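Kettles and hot drinks – frequently asked questions
Murkdale Workspace, ground floor

Where do I find a kettle?
There is one in the kitchen and one on the white table in the long room. Please don't move either of them to another floor.

Can I bring my own?
Yes, if Bernice Asante has checked it first. She is in on Monday mornings. Kettles with a damaged lead or a cracked lid will be turned down.

How much water should I put in?
Enough for the cups you are making. Keep to the minimum and maximum marks. For one mug, 244 ml is plenty once you leave room for milk.

Who does the descaling?
Hui-mei Kan does it every month. If you see flakes in your tea before then, tell her or write it in the kitchen book. We use citric acid, and the kettle is out of use until it has been boiled and rinsed twice.

Can I use the kettle for soup or noodles?
Boil the water in it and pour it over. Nothing except water goes inside. We lost one to stock cubes in July.

Is there a limit on extension leads?
Kettles are plugged straight into the wall, never into an extension lead. This applies to the long room as well, even when the near socket is taken.

What should I do with the lead when I've finished?
Switch off at the wall, pull out the plug and leave the lead on the table top. It should not hang over the front where people walk past.
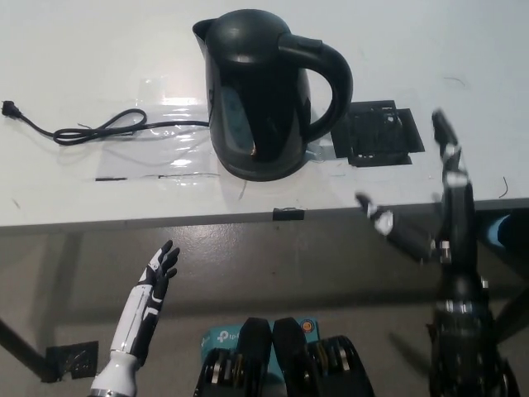 Don't wind the lead tightly round the kettle while it is still hot. A loose loop is fine.

The kettle won't switch on. What now?
Check that it is sitting squarely on its base and that the wall switch is on. If it still does nothing, unplug it and tell Nii Issahaku. Please don't try to open it – he will replace it from the store cupboard.

Do I have to pay for tea and coffee?
Tea is free. Coffee is 5 a month, payable to Lamisi Quaye at the front desk. Milk is shared, so label anything you want to keep for yourself.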